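Folding a Square Cleaning Cloth into Quarters
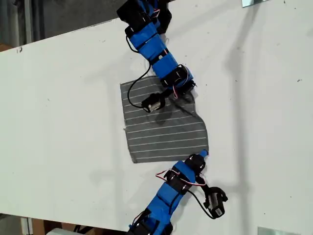

Windgate Textile Care Department

Last revised 23 December 2021

These instructions cover the preparation and quarter fold of small square cloths before they are stacked for storage. They apply to woven cloths with raw or frayed edges, including the gray striped type. Hemmed cloths follow the same sequence, but the edge check can be skipped.

What you need

A flat table with clear space on every side of the cloth. A white top is preferred, as gray fabric shows up well against it.
A soft brush or dry wipe.
A ruler marked in millimeters.
A storage tray. We use the Drelby shallow tray, which holds 50 folded cloths.

Preparing the table

Brush the tabletop from the center outward. Small dark specks and faint marks are common on white tops. Specks that brush off should be removed. Permanent marks can be left.

Laying out the cloth

Set the cloth down with the printed side up. Smooth it from the middle toward the edges with light pressure. Do not pull on a frayed edge, as this draws out more threads.

The stripes are the reference for the rest of the job. On a cloth in good condition they are straight and evenly spaced. A wavy outer edge is acceptable if the stripes are straight. Where a stripe bends, the weave has shifted. Hold the cloth at two opposite corners and pull gently on the diagonal, then lay it flat and check again.

A side that bulges outward in a curve usually means there is slack in the cloth. Press the bulge back toward the center with the side of the hand. A corner that is lifted or wrinkled should be lowered and smoothed before the first fold. Creases trapped at this stage set under the weight of the stack.

First fold

1. Turn the cloth so that the stripes run left to right.
2. Grip the upper right corner a little way in from the edge.
3. Hold the lower right corner against the table so that the cloth does not slide.
4. Raise the upper corner and bring it down to meet the lower one.
5. Repeat on the left side, then press along the fold.

The fold should lie parallel to the stripes. A difference of up to 4 mm between the two layers is acceptable at a frayed edge. If the difference is larger, open the cloth and start again.

Second fold

Bring the left side over to the right side and line up the corners. The stripes on the top layer should still run left to right. Press once along the new fold.

Loose threads

Trim threads longer than 3 mm after folding. Cut them with scissors and do not tear them.

Storage

Place the cloths in the tray with the closed corner at the front left. Do not overfill. Full trays go on the Ferri shelf, lower level. The shelf takes 2000 cloths when every tray position is used.

Cloths for the Bultuso site are stored unfolded and are covered on a separate page.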